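Does a Later School Start Help Students Sleep More?
Final report, Research Methods
Tsung-han Yu and Vanderleia Trindade
September 17, 2021

Why we picked this

Everyone at Salum High seems sure that a later first bell means more sleep. The school moved its start time in February and the newsletter called it a success within weeks. We wanted to know what that claim was based on. As far as we could find out, it was based on a show of hands in one assembly.
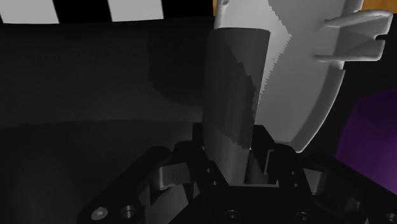 What we did

We handed out a one-page sleep diary and got 76 back that were filled in well enough to use. Students wrote down when they turned off the light and when they got up, for 3 school nights. Guerra Middle School, which kept its old start time, gave us a smaller pile to compare with. The students there are younger, so the comparison is weaker than we would like.

The diary was self-reported. People round to the half hour, and a few handed in the same times for every night, which we doubt. We left those in and marked them.

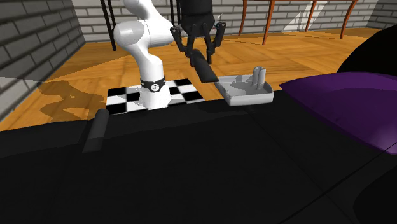
We also read the Stovedau survey that the newsletter quoted. It had about 2000 responses, and that sounds strong until you read the question. It asked students whether they "felt better rested." It never asked when they went to bed. A big sample does not fix a soft question.

What we found

Salum students got up later than before, as you would expect. Many of them also wrote that they now go to bed later. Once both ends of the night are counted, the gain looks small, and for students with evening jobs we could not find one at all. The bus riders from Brusovham came out best — they had the earliest alarms to begin with.

Naps were a mess. We forgot to ask about them on the form, and some students wrote them in the margin. Anyone who naps on the couch after practice is getting sleep that our numbers miss.

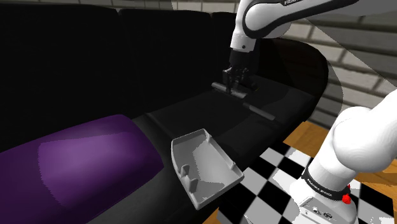
Figure 3. Black sofa with a purple bolster cushion.

What we would change

Ask about naps and weekends. Collect diaries before the schedule changes, which we could not do because we started too late. Our "before" times came from memory, and we do not trust them much.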